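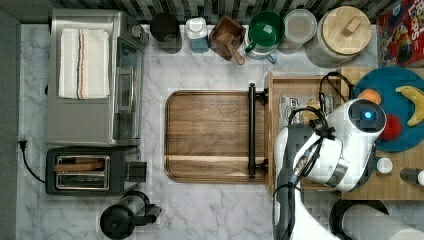 May 10, 2019

Hi all, and sorry this one is a few days behind the last update! I wanted to get the counters finished before I wrote, and they are, so you're getting the good news first.

The shared kitchen at Plestov House is up and running. Your grant was 4000 dollars and I've spent 3000 of it. The biggest chunk, 2000, went on the marble countertop and the fitting (Drekeck did the job and threw in the end piece along the wall, which I hadn't budgeted for). I went back and forth on white with gray veins for weeks, I was so worried it would fight with the dark patterned tile, and now I can't stop looking at the two of them together.

Residents have moved their things in already, which I love. The toaster oven and the toaster live at the left end, near the outlet, with the black kettle close by. Mugs and canisters are lined up along the backsplash, and the big round one with the bamboo lid has become the thing everybody wants to know where I bought. (Zawadzka, the housewares place by the station. They had two left.) The big dark cutting board with the black metal handle was a splurge, I admit it, but we'd been getting by with one thin plastic board that slid all over the place, and people are cooking proper dinners now.

A few things still bug me. Dish towels end up on top of the toaster oven, so I'm putting a rail on the side wall, and I've asked everyone to move them before switching it on. Snack bags and cereal boxes drift out onto the counter too. We need a closed cupboard for dry food, and Plustadness has quoted me for a narrow one that would fit beside the fridge. That comes out of what's left, plus hooks and a second outlet if the electrician's price is kind.

I'd like to have the cupboard in by August, when the new residents arrive. Receipts are in the shared folder, all except the one for the sink trap, which I'm still hunting for. Come by for coffee whenever you like, there's always somebody in!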